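2. Déroulement de l'enquête

Le questionnaire a été distribué en juillet dans les deux résidences du campus. Sur 281 étudiants contactés, 200 ont rendu une feuille exploitable. Les questions portaient sur les repas préparés en chambre, le budget de la semaine et l'équipement disponible. Rezaul Selvanayagam a saisi les réponses, j'ai fait les tableaux.

Premier constat : le budget alimentaire médian est de 50 euros par semaine. Les étudiants qui cuisinent le soir dépensent moins que ceux qui achètent des plats préparés, mais l'écart se réduit dès qu'ils mangent seuls. Plusieurs réponses mentionnent le manque de place pour stocker les légumes et les restes. 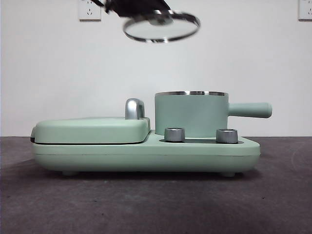
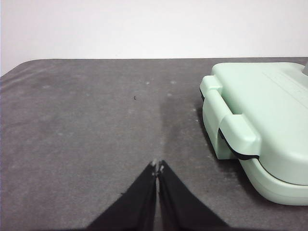
Fig. 2. Petit matériel de cuisine : couvercle en verre à bord en inox (première photo), appareil à sandwichs vert pâle (seconde photo).

Deuxième constat : l'équipement compte moins que le temps. Les étudiants en stage sautent plus souvent le dîner, même avec une cuisine partagée à leur étage. La question 9, sur le partage des courses entre voisins, était mal formulée et nous l'avons retirée des calculs.

Nous n'avons pas interrogé les étudiants logés chez leurs parents. Les tableaux complets sont en annexe B.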